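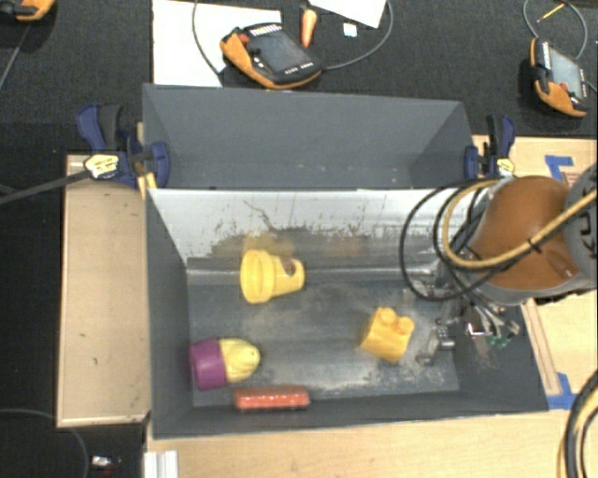 Projects > Work and Automation > Student Reports

The Arm and the Afternoon Shift
Mekdes Mersha, Plirnbridge

1. Why I picked this

My aunt sorts returned goods for a living, so I grew up hearing about bins. For this project I spent 2 visits at Habte, a returns depot in Plurnanley, asking people what changes when an arm takes over the picking. Management says it "frees staff for higher-value work." I asked what the higher-value work was and was told it was still being defined.
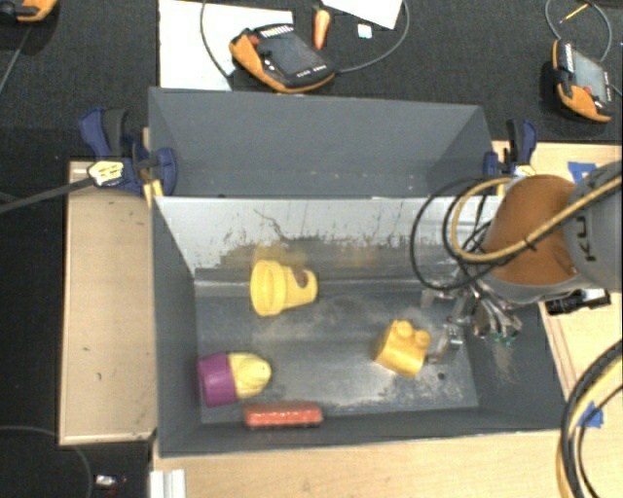 2. What the job turns into

Picking used to be the whole job, and now the job is mostly watching. Henok Yimer, who has sorted by hand since high school, told me his back feels better and his brain feels worse. Toys are a fair test of why. A yellow cup on its side, a block with studs on top tilted over on the floor of a bin: he would grab either without looking, while the arm has to get its metal fingers right down beside the thing first. Henok finds this soothing for the first hour.

3. What people said

I handed out a survey with 3 questions. Zewditu Chala answered all of them "depends who's asking." Morven Tennant, the shift lead, was more generous. She likes that sore wrists are down, and dislikes that the new training manual runs to 407 pages and has no chapter on breaks. Pay hasn't changed. The job title has, to "cell attendant," a term the lunchroom has not warmed to.

4. Limits

I only talked to the day crew, and Morven was in the room for half of it.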